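Does "Limited Edition" Mean Rare?

You have seen the words on sneakers, backpacks and sunglasses: LIMITED EDITION. They make your heart beat a little faster. Hurry, they say, or you'll miss it!

Slow down. What is the limit?

Every company has to stop making a thing sometime. A limit of 6 handbags is a real limit. A limit of "as many as we can sell by March" is a pretty weak one, and both can wear the same gold sticker.

Take the Dutero backpack. The tag says "limited edition" and then gives no number at all. Maybe there are 2000 of them. Maybe there are a million. You can't tell, and the tag isn't helping.

Ferkach does print a number inside its belts. One of ours says 2831. Sounds special, right? But number 2831 out of how many? Without the second number, the first one is only a number.

Then there is the price. Zinhle Chauke, who used to sew bags for a living, told us that a special color often costs the maker no more than the plain one. The store may still ask for 2 times as much. 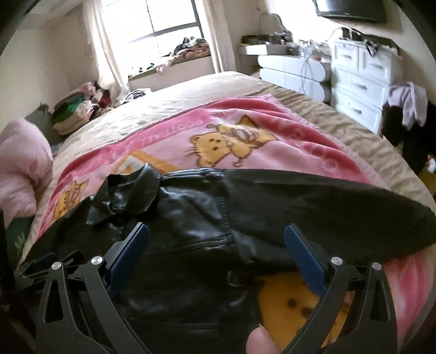 A black leather jacket with a pointed collar.

Jackets get the same treatment. A new zipper or lining can turn last year's jacket into this year's "collector's piece." Would you want it without the sticker? If you would, fine. If you aren't sure, wait a week and ask yourself again.

Try it: Find a "limited" label at the mall. Does it say how many were made? Who says so?

Written by Despina Vukadinović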